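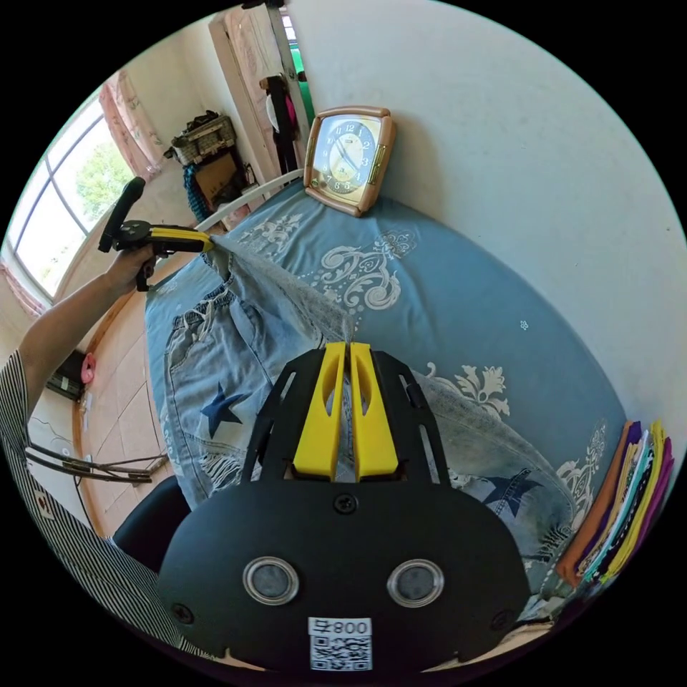
Kylie Bright: Before we swap anything, can someone tell me what the second gripper is supposed to do better? I've read the ticket twice and all I see is "feels more stable." Stable compared to what?

Ticket 878
Project: Kurcombe, garment tasks
Component: hand-held gripper, yellow fingers, caged
Opened by: Yasir Hayat
Status: open
Priority: normal

Original report (Yasir Hayat)

Comparing the current hand-held unit with the Brumen one on the denim tasks. On the current unit the fingers slip off the waistband when you pinch one layer and pull toward you. It happens more on washed-out jeans with fringed hems than on plain cotton. The Brumen unit feels more stable. Asking for approval to move the whole garment set over to Brumen.

Reply (Kylie Bright)

See my question at the top. Also, "slips more" needs a number next to it. Which jeans, which layer, how far in were the fingers? If you grabbed by the frayed edge I'd expect any gripper to come away with a few threads and nothing else.

Reply (Yasir Hayat)

Fair. I went back through the bedroom session. Two pairs of light jeans on the bed, both with star designs on the leg, spray gun in the left hand and gripper in the right. I did 56 pinches with each unit, same two pairs. Current unit lost the cloth more often. I didn't write down the layer or the depth.

Reply (Tanveer Talpur)

Then we have 56 pinches and no depth, so I can't do much with it. One more thing. You're spraying mist onto the same cloth you're pinching. Was the order the same for both units? If the current one always went second, it got damper denim every time.

Reply (Yasir Hayat)

It went second. I hadn't thought about the spray as part of the grip test, it's just part of the task.

Reply (Tanveer Talpur)

OK. I'm not saying the Brumen is worse. I'm saying we don't know yet, and the sales sheet won't tell us either. It quotes grip on a flat sample card. None of our operators fold sample cards.

Troubleshooting steps so far

Step 1. Wiped both sets of finger pads with a dry cloth and repeated on a cotton pillowcase. No slips on either unit. Closed as not useful, the pillowcase is too easy.

Step 2. Checked closing travel. Current unit reported 86 on the width scale when fully open and went to zero when squeezed shut with nothing in it. Brumen did the same. No sign of a bent finger on either.

Step 3. Restarted the logger and paired again. No change. I only did this because Movach support asks for it before they'll read anything else.

Step 4. Sent the logs to Movach. They answered with a link to the cleaning guide. Pads were already clean, see step 1.

Step 5. Swapped finger pads from the current unit onto the spare body of the same model. Slipping followed the pads. This is the first result I trust a little, although it was a short run and I was the only one holding it.

Reply (Gijs Jacobs)

Step 5 is the interesting one and you've buried it at the bottom. If the problem moves with the pads, a new gripper is an expensive way to get new pads. How old are they?

Reply (Yasir Hayat)

Logger says 996 closes on that set. No idea if that's a lot. The guide gives a replacement interval in months and skips any mention of cloth.

Reply (Gijs Jacobs)

Months is a silly unit for a rubber pad. Order a fresh pair and rerun before anyone signs for a Brumen. Also please look at the view from the camera while you pinch. With the fingers nearly closed you can hardly see into the gap, and on pale denim I'd bet people are judging contact by feel. The cage struts bother me less, they stay out to the sides.

Reply (Kylie Bright)

Agree on pads first. I'd also like to drop "feels more stable" from the summary. I liked the Brumen handle too when I tried it, and I'd have said the same thing after two minutes. That was the handle talking.

Reply (Wycliffe Owino)

Used both at the Farooqui flat in September. Brumen was lighter, and my wrist was happier, but it also dropped a hem on me twice while I was spraying with the other hand. Never logged it. So put me down as one more opinion with nothing behind it.

Rerun plan (edited by Tanveer Talpur)

New pads on the current unit. Brumen as delivered.
Dry pass first, no spray in the other hand.
Misted pass second, alternate the units after every pinch.
Waistband only. Frayed hems go in a separate run.
Write down one layer or two, every time.
Two operators, Yasir and Wycliffe. Neither gets to see the other's sheet until both are in.

Reply (Yasir Hayat)

Fine with all of that. Pads ordered 3/22/26. Can I keep the Brumen on loan until the rerun is finished? They want it back or paid for.

Reply (Kylie Bright)

Ask for an extension. If they say no, send it back and we test the pads alone. Purchase request is on hold and I've changed the title from "Replace gripper" to "Fingers slip on denim waistband."

Status: waiting on parts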